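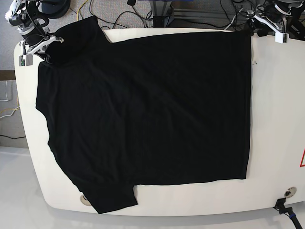 Girbridge Mobile Games Circle
Minutes of the summer meeting, 15 July 2018

In the chair: Gaëtan Lebrun. Apologies had come in from two of the Budstead members, and we were sorry to miss them.

1. Last minutes
Read out and agreed, after a friendly detour over whether "gacha" takes a capital letter. It was left small.

2. Lanterns of Natosstead
Most of the evening went on this, and happily so. Gaëtan had finished the second story chapter and was asked, kindly but firmly, to keep the ending to himself. The game now has 191 characters to collect, and opinions were mixed on whether the new ones are as well written as the first batch. Several people felt the river witch deserved more than one side story — she has the best voice lines by far. 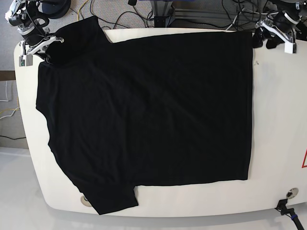

There was also a long talk about the summer event, which asks for 528 shells to unlock the last costume. The newer players thought this was steep. The older hands said it was easier than last year, and offered to lend their strongest support characters to anyone falling behind, which was very good of them.

3. The wiki
Our character pages are coming along nicely. There are 39 still without a skills table, and Khattak pages (the desert faction, for those who don't play) are the thinnest of the lot. It was agreed to finish those first and leave the trivia sections until later, tempting as they are.

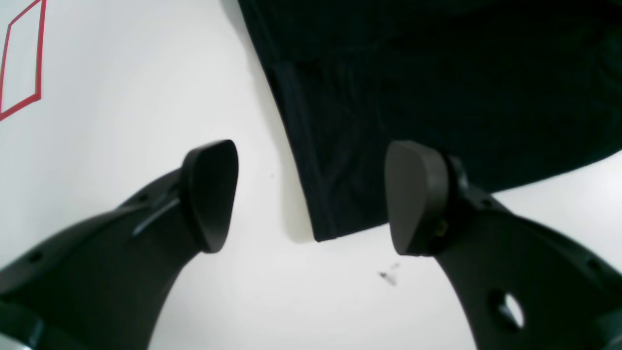 Black fabric on the white work surface

4. Money
We have $200 in hand. It was agreed to put part of it toward the wiki hosting and hold the rest for the Budstead meetup. 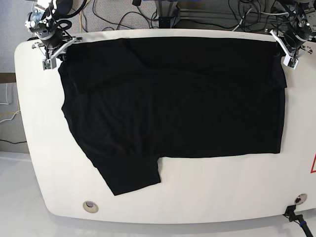 Gaëtan will write to the Budstead group about sharing a room, and would like to hear soon from anyone who needs a ride. Please remember to bring your own charger, as we were badly short of them last time.

5. Any other business
A request for a beginners' hour before the main meeting was warmly received and will be tried in September. The spoiler rule stays at two weeks.

The meeting closed with a group pull on the summer banner. Three duplicates and a teapot.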